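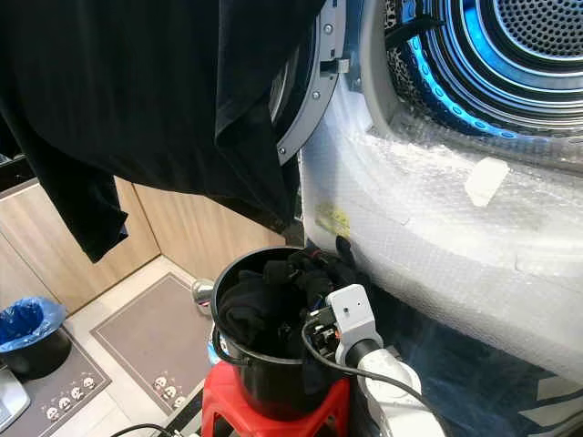 About Wudon

Posted July 9, 2026 by the Wudon office
14 shares | 3 comments

Wudon is a laundry and linen care company. We wash, dry, press and mend work clothing and household linen for hotels, care homes, restaurants and private customers. We have been doing it for 16 years from the same building on Trindia Road, and most of what we do has stayed the same in that time.

The business began as a small ironing service with one press and a van. Restaurants asked whether we could wash the shirts as well as iron them, then whether we could do the tablecloths, and after two years we took on the unit next door. Today we look after linen and uniforms for 52 business customers, along with a counter service for anyone who wants to bring in a bag.

What we do

Our business service runs on a fixed round. Each customer has a collection day and a return day, agreed at the start and written into the contract. Clean items go back folded or on hangers, as the customer prefers, with a printed list of what is in the delivery. If something is missing from the list, ring us the same day and we will look for it before the next load goes out.

The counter is open from 7 in the morning. Shirts, trousers, bedding and curtains can be left without an appointment. Wedding dresses, leather and anything with fur go to a specialist cleaner, and we will tell you the price before we send them.

We also mend. The sewing room replaces buttons and zips, takes up hems and patches work trousers. A good many uniforms are thrown away for the sake of a torn pocket, and our business customers can ask for small repairs to be done as a matter of course and added to the monthly bill.

How we handle black clothing

Waiting staff, hairdressers and front-of-house teams mostly wear black, and black cotton is the item we are asked about more than any other. It fades quickly if it is washed hot or with too much detergent. We wash it inside out at a low temperature, separately from everything else, and we take it out of the dryer while it is still slightly damp. It then hangs before pressing. Customers who wash their own uniforms at home between collections are welcome to a copy of our care sheet, which is kept at the counter. 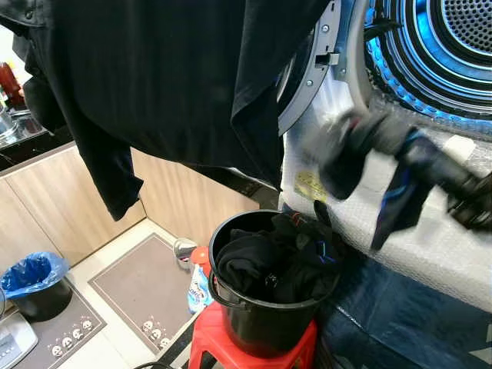
Photo: Wudon

Water and energy

A laundry uses a lot of both, and we would sooner give details than make general claims. The final rinse from each white wash is stored and used for the first wash of the next load. The tank holds 300 litres. Heat from the dryers is used to warm the sewing room and the packing area in winter. We do not use optical brighteners unless a customer asks for them in writing.

Our detergent comes from Isemex in returnable drums. We changed over from boxed powder some time ago and have had fewer complaints of itching from care home customers, though we have not carried out a proper test.

Working here

New staff start in sorting and packing, then learn the washing floor, and can go on to pressing or sewing if they want to. Training is paid at the full rate. Shifts are fixed four weeks ahead and swaps are allowed if both people sign the sheet. We close for one week in November for servicing, and everyone is paid for it.

We take on two trainees a year through the Lacroix textile care course. Applicants do not need any previous experience but should be able to stand for most of a shift. Application forms are available at the counter or by post.

Prices and complaints

Counter prices are on the wall and are reviewed once a year. Business prices depend on weight and frequency, and we will quote after seeing a typical week's load.

If we damage an item we will repair it, and if it cannot be repaired we pay towards a new one according to its age. Please tell us within 7 days of the return date and keep the ticket. Complaints go first to the counter, then in writing to the office at the Trindia Road address.

Parking is at the rear of the building, through the second gate. The first gate is for vans only and is locked in the afternoon.

3 comments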